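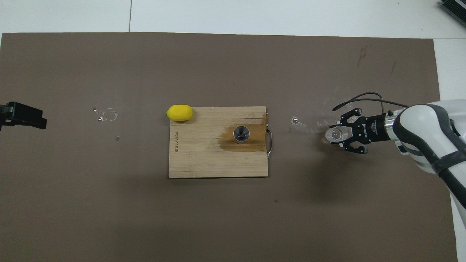 Trendelus Student Robotics Club: Minutes of the May Meeting

Posted in May
By the club secretary

Place: Room 331, Ivside
Start: 5:30 p.m.
Present: members of the arm group, the software group and the transport group; the faculty advisor (from item 3)
Excused: one member of the software group, who has an exam

1. Opening and last minutes

The chair opened the meeting and asked if there were corrections to the April minutes. There was one. In April it was written that the Jevavico rules allow a second attempt at each task. The correct text is that a second attempt is allowed only when the first was stopped by the judges. The minutes were accepted with this change.

The agenda was accepted. The item about club shirts was moved to the end, as it was also in April.

2. Report of the arm group: the drink task

The arm group reported on the drink task, which is our task number two for the Jevavico student competition. For those who were absent last month: the two arms work at one table. On the table is the brown paper, and on the paper are the cutting board, the jigger and the lemon. A clear cup is also part of the task. The objects must be picked up, moved and put back in an order which the judges give on the day.

The group reported the following.

a) The jigger is now the easiest object. It is metal and the fingers can close on it firmly. The group wants to keep the present closing force and not touch this value again before the competition.

b) The clear cup remains difficult. The software finds the edge of the cup well when the light comes from the side, and badly when the ceiling lamps are all on. The group asked if we may put a colored ring on the cup. The chair read the rule aloud: objects may not be marked, painted or taped. The answer is therefore no.

c) The lemon rolls. The group places it so that it touches the board, and then it stays better. The rules say only that the fruit must start "at the board", and we understand that touching is enough. The chair will write to the organizers to be sure. Until there is an answer, the group practices with both positions.

d) A question was asked about the handle of the cutting board: must the board be turned before the start so that the handle is always on the same side for the same arm? The rules do not say it. The group prefers to fix the side and to write it in our setup sheet. Agreed.

The group has logged 60 runs in the notebook since the last meeting. A run is written down also when it failed, and members are asked again to note the reason in words and not only with a cross. Some pages have only crosses, and they cannot be used for the report.

Discussion followed about who may stop a run. The opinion of the meeting was that everybody in the room may press the stop button at any time and does not have to give an explanation first. This is now a club rule.

3. Cables and table

The faculty advisor joined at this point.

The advisor looked at the practice table before the meeting and had two remarks. The first is about the cables at the grippers. They hang in wide loops and can catch on something when the wrist turns. The arm group will shorten the loops with cloth straps, but must leave enough length for the full turn of the wrist. After the change, every joint must be moved slowly by hand control to the end of its travel, with one person watching only the cable.

The second remark is about small things on the table. Before each run, one member clears the paper of everything that does not belong to the task, and says "clear" loudly. We had agreed this in the winter and it was forgotten.

The advisor also asked about the paper itself. It has marks and scratches. The transport group thinks that we should use new paper at the competition, from the same roll. The software group asked for some days of practice on the new paper first, as the camera settings were made on the present one. Agreed: new paper will be laid on a Monday, so that there is a complete week for practice on it.

4. Report of the software group

The group is moving the program from the old control library to Uibo. The right arm is fully moved. The left arm still uses the old library for the last part of each motion, when the gripper comes down to the table.

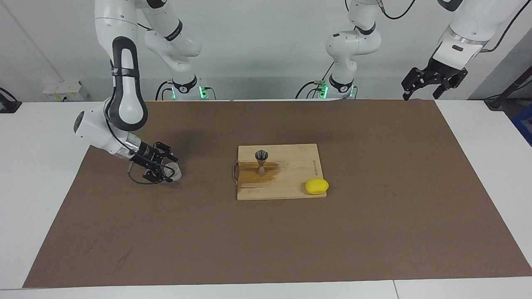 The reason is the speed limit. In Uibo the limit is set for the whole arm and in the old library it could be set for each joint. The group found a way to do the same with a small additional file, but it must be tested at low speed. Until the test is finished, the two arms are not allowed to move in the middle of the table at the same time. One arm waits high, with its fingers open, and the other one works. When the working arm has returned to its waiting position, the other may begin.

A member asked if this waiting costs us points. The chair explained that the drink task is limited to 800 seconds and we do not come near the limit. Points are lost for dropped objects and for contact between the arms. So it is better to be slow, and the group will keep the waiting rule for the competition if the test does not go well.

Another member asked if the arm groups in the program should be called left and right from the view of the robot or from the view of the person who stands in front. There has been confusion, and on one evening a correction was typed in for the wrong arm. After a rather long discussion the meeting decided:

- Left and right are always from the view of the robot.
- The setup sheet gets a drawing with both names.
- In speech, we say "robot left" and "robot right", also when it sounds strange.

The software group also requests that nobody changes files on the practice computer directly. Changes go first in the shared folder with a short note. The chair supported this.

5. Thin and soft objects

Task number four has an object that is not known before the day. The organizers write only that it is "small, light and may be soft". The arm group would like to practice with more kinds of thin plastic and paper, held just over the table and put down again without being pressed against it. Members are asked to bring clean, empty packaging from home. It must not be sharp, and there must be nothing inside. A box for it will stand by the door of Room 331.

6. Money

The club has 2,000 dollars for this school year, and a part is kept for the travel. The transport group presented two offers for the van. The cheaper one does not include insurance for the equipment. The advisor does not permit us to take the arms without insurance, so the second offer was accepted. The vote was in favor, with one abstention.

A request to buy a second set of gripper fingers was discussed. The present fingers are in good condition. The request was not refused but it is moved to the fall.

7. Tasks until next meeting

- Chair: write to the organizers about the position of the lemon.
- Arm group: shorten cable loops and check all joints; practice with both lemon positions; continue the notebook.
- Software group: low speed test of the additional file; report the result by e-mail.
- Transport group: confirm the van; cut new paper in the right size.
- Secretary: correct the April minutes; make the drawing for the setup sheet; hang the stop rule on the wall.

8. Other business

New members asked when they can operate the arms. They must read the safety pages and sit by one full practice next to an experienced member. After this they may use the hand control, and later start programs.

The key of the equipment cabinet must be returned to the office on the same evening. Last month it was twice missing in the morning and another class could not begin.

Club shirts: there was no time. The item is moved to the next meeting.

The meeting was closed at 7:10 p.m.

Recent items

Minutes of the April Meeting (corrected)
Setup Sheet for the Practice Table
Safety Pages for New Members
Jevavico: Our Task List and Practice Hours
How to Write a Run in the Notebook
Moving to Uibo: Notes from the Software Group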